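Tuvville Town forum > Club matters > Safeguarding policy, has anyone read it?

folton_ender
Posted May 19, 2018
Been through the new safeguarding document the club put up. 93 pages. Fine, better than the old one, which was 6 pages and half of that was the cover and contact numbers. But why does the welfare officer still report to the head of youth coaching? Surely thats the first thing you'd change. If a kid complains about a coach it lands on a coach's desk.

grisov_road_end
Think you've misread it. Section on reporting says welfare officer goes to the board for anything serious. Head of youth only gets the day to day stuff - lifts home, changing room rota, that sort of thing.

folton_ender
And who decides whats serious?

grisov_road_end
The welfare officer. As it should be.

leftpeg
Not quite, it says "in consultation with". Had to read it twice. My lad's in the under 12s so I've got a bit of skin in this. Nothing against any of the coaches, they've been great with him, but I'd want a number to ring that isnt anyone at the club. Folton have had one since December, on the back of every fixture card. 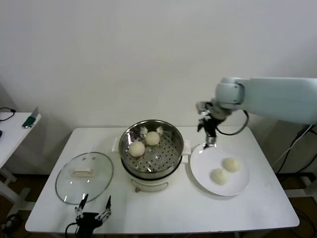
Also the away trips bit is vague. Two adults per minibus, good. Says nothing about overnight stays and the under 14s go to the Görtz tournament every summer. Who's on which corridor, who has keys, can parents ring the room. Should all be written down.

oldstand77
We're going over the top here. Club runs on 121 registered youth players and a handful of unpaid coaches. Every one of them is checked. Add more forms and they'll pack it in.

leftpeg
Checks only show what somebodys already been caught for. A phone number on a card is hardly a form is it

oldstand77
Fair enough on the phone number. Still say the rest is paperwork.

folton_ender
Outside line would cost 3,000 a year according to the minutes. We spent more than that on the dugouts.

grisov_road_end
Dugouts were a grant, different pot, been over this. But yes I'd back the outside line. Would rather that than argue over wording - put it in an email to the board before the next meeting and I'll add my name.

leftpeg
Will draft somthing tonight and stick it up here first. Anyone with a kid going to Görtz please message me, want the overnight stuff in the same email.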